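Oilcloth on the kitchen table: peel directly on it or always a board?

Forum: Kitchen and Home > Table and Linens

marel_77
Posted May 14, 2021
Hello all. My English is not perfect, please be patient with me. Last year I bought a wipe-clean cloth for our kitchen table, sold by the meter at a shop named Tatlı. I paid for 102 inches, much too long, so the rest is folded in a drawer. My question is about peeling and cutting. My mother-in-law peels everything straight on the cloth and wipes after. I was taught to always put a board or a plate. Who is right? I already found two small cuts near the place where she sits.

Hosow
She is right about peeling, you are right about cutting. The peeler never touches the cloth. The knife does.

marel_77
She peels with the knife, this is the problem. She does it in the hand, very fast, and then the apple is not round anymore, it has flat sides like a stone.

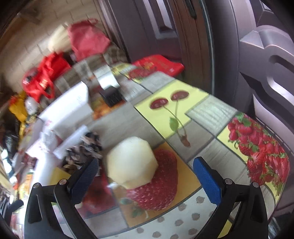 For apples I have now decided on a small rule in our house: the peeling can be over the cloth, but for quarters and for the core there must be a board. My cloth is the shiny kind with fruit on it, strawberries and cherries in yellow, gray and white squares, and a peeled apple can lie on it without leaving a mark if I wipe the same day. What worries me more is the juice that goes into a small cut, because then the cloth backing gets brown and you can not clean it from above. Does somebody know a way to close such cuts?

Kideo
Clear nail polish, very thin, two layers. Let it dry overnight. It will shine a little more than the rest but on a glossy cloth it is hard to find later.

pralora_home
I don't agree with nail polish. On mine it became hard and cracked when I folded the cloth, and the crack was longer than the first cut. Better is a piece of clear tape from the underside. You have to dry the backing first or it does not hold.

Kideo
Well, I never fold mine. It stays on the table the whole year.

Hosow
Why would you fold it? Roll it. A fold line in this material stays forever.

marel_77
The extra piece in my drawer is folded since July. Now I am afraid to look.

Charmaine Buthelezi
Lay it flat in a warm room for a day or two and the lines will go softer. Please no iron, I ruined one like this. About the first question, I let everybody peel on the cloth and I think a board for one apple is too much washing. A cloth of this kind is not expensive. Mine was roughly 12 dollars and it has survived three children.

pralora_home
With respect, not expensive is no reason to eat from it. The old ones are full of small scratches and you do not know what is inside. I put a plate, always.

Charmaine Buthelezi
I wash the apple after peeling if it was lying down. We are all still healthy :)

marel_77
Thank you both. I will try the tape first, on the cut close to the edge. Does it matter which side of the tape has the shine?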